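About Fludus

Home | About us | Open day | Training | Contact

Fludus sets up robot arms for small food businesses. We work from a single-storey unit on the Grollia estate in Judport, and most of our customers are bakeries, packing rooms and canteen kitchens within a couple of hours' drive. We do the measuring up, the programming, the installation and the training, and we answer the phone afterwards.

The company was started by Remzi Uysal and Sinan Akgül. Remzi had spent his working life looking after packing lines. Sinan came from the bakery side, where he ran the night shift at Moussa and got used to moving trays at three in the morning with half the staff off sick. They wanted to sell handling equipment that a bakery could understand, at a size that would go through an ordinary door. Moussa became our first customer and still sends people to us for training.

There are 12 of us now. Remzi looks after the mechanical work and the site visits. Sinan runs programming and writes the operator guides, which we print as well as send by email. Everyone in the company takes a turn at the open day, including the office.

The open day

We hold an open day every January. It began as a way of getting through the quiet weeks after Christmas and has become the main way new customers find us. Last time 643 people signed the book, which was more than the car park could take, so we now have the use of the yard next door as well.

Doors open at 10 a.m. and the last demonstration starts at 3.30 p.m. You don't need to book unless you are bringing a school or college group. There is no sales talk at the start. You come in through the side entrance, hang up your coat and go to whichever table you like.

The bakery table is where most visitors stop first. We use small buns, plaited loaves and baskets, because they are awkward in the ways that real products are awkward. A carton has flat sides and is always the same width. A bun doesn't have flat sides, and the next one may be a different shape. The demonstration is about how the fingers close on a bun and how far they need to open for the next one. Whoever is running the table will slow the arm right down if you ask.

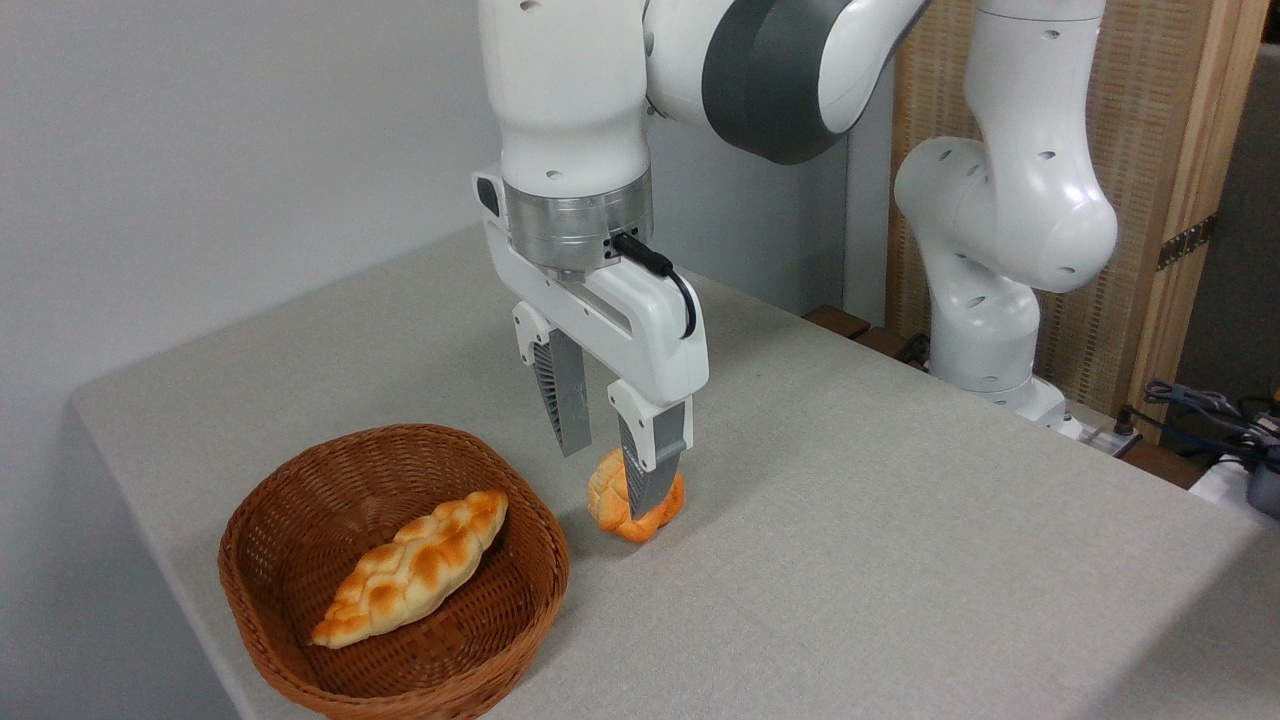 Can visitors bring their own products to try?

Bring up to six pieces of anything that is dry on the outside and fits comfortably in one hand, and we will try it if there is time. Please leave out anything iced, filled or still in a glass jar. We can't return food once it has been handled at the table.

The results are mixed and we would sooner you saw that. Crusty rolls are usually fine. Soft finger rolls mark easily and need a different setting, sometimes a different pair of pads. Croissants lose flakes whoever picks them up. If your product doesn't suit this kind of gripper, we will say so on the day, and we can often give you the name of a firm that uses suction or a belt instead.

Other things to see are the training bench, where you can move an arm by hand and save a position, and the workshop, where Remzi talks about guarding, cleaning and what we check at a yearly service. The workshop has a concrete step and a narrow door. If that is a problem, tell us at the desk and we will bring that talk out to the front.

Children are welcome with an adult. Tea is free — the bread used in demonstrations is not for eating, but there is a separate table of food from Moussa by the entrance.

Visits at other times

If you can't come in January, we take small groups on most working afternoons. A visit lasts 2 hours and follows the same order as the open day, with more time for questions about your own site. It helps to bring a sketch of the room, the height of your benches and the weight of your heaviest and lightest product. Photographs on a phone are fine.

Colleges should write to Sinan, who will send the safety sheet for students and agree a group size. We don't charge for school or college visits.

Finding us

Turn into the Grollia estate from the Judport road and keep left past the tyre depot. Our unit has a green door. Deliveries go round the back — please don't park across the shutter.

Back to top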